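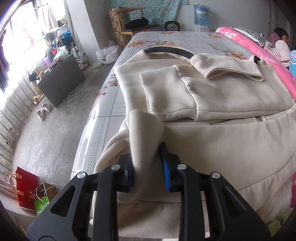 How should a thick sweatshirt be folded so it fits on the shared shelves?

Front down, sleeves across the back, hem up to the neckline, then in half once more if the shelf is one of the narrow ones.

Erneck House – Laundry and Linen Meeting
Minutes, 8/25/26, 7 p.m., folding room

Present: second floor (all), third floor (most), ground floor (one person, who said she was only there for her socks and was counted anyway).
Apologies: top floor, by text, eleven minutes after we started.

1. Minutes of the July meeting
Accepted. The third floor asked that "argued" be changed to "discussed" in the item on lint. Changed.

2. Matters arising
The sock basket has been emptied. The unclaimed socks were offered to the room one last time. Two were claimed, by different people, both insisting on the same pair. Left with them to sort out.
The dryer repair by Hurnano is finished and the invoice has come in at $200. The second floor wanted to know why a door latch costs that much. The invoice says "latch and labor," and the meeting agreed that this was not much of a read.

3. Folding of bulky items
This took most of the evening. The shelves were put in for T-shirts and pillowcases, and everybody in the house now owns at least one sweatshirt the size of a small sofa. Folded any old way they slide forward and take the towels with them.

Three methods were put forward.

The roll. Liked by the third floor. Quick, but ribbed hems won't stay rolled and by morning you have a cream-colored log across two people's shelves. Zippers make it worse.

The in-thirds. Tidy, but nobody could agree which third to begin with. The demonstration was stopped at the second sleeve.

The flat back fold. Zip it up if it zips. Lay it front down, smooth it out toward the edges, bring each sleeve across the back with the cuff turned down toward the hem, then fold the hem up to the neckline. Thick cuffs should lie side by side and not on top of each other, or the whole pile leans.

The flat back fold was adopted, with one against. The one against would like it recorded that rolling works fine in the Navy. Recorded. It was pointed out that the Navy doesn't share shelves with the third floor.

It was further agreed that a half-folded sweatshirt is an unfolded sweatshirt. Anyone called away in the middle of one should finish it or take it along.

4. The folding table
The flowered tablecloth stays. The ground floor finds it slippery and would prefer plain felt. Others said a wipeable cloth has saved the table from fabric softener more than once, and that the orange-brown flowers have grown on them. A swatch of something beige from the Turia catalog was passed around to general silence.

Cushions, blankets and pillows may share the table while somebody is folding, but go home with their owners afterwards. The house owns no pillows. If there's one on the table, it belongs to a person.

5. Time limits
Complaint from the second floor that the table was held for an entire Sunday afternoon. Proposed: 30 minutes per load when someone is waiting, no limit when nobody is. Carried. The top floor's text asked whether sheets count double. They don't, though fitted sheets were described as "a separate problem" and put off to the next meeting, where they have been put off to since spring.

6. Shelf labels
The label roll from Mekonnen arrived. We needed a dozen and the smallest roll was 300. Suggestions for the rest are welcome. Labeling other people's food was suggested and ruled outside the scope of this meeting.

7. Any other business
A gray mitten was found behind the washer. It's on the hook by the door.
The window should be shut by whoever leaves last. The second floor feels this was aimed at the second floor. It was.

Actions
Second floor: write up the flat back fold in large letters and tape it above the table.
Third floor: put up shelf labels, straight.
Ground floor: return the beige swatch.
Top floor: attend.

Next meeting: same room, same time, last Tuesday of the month. Bring a fitted sheet.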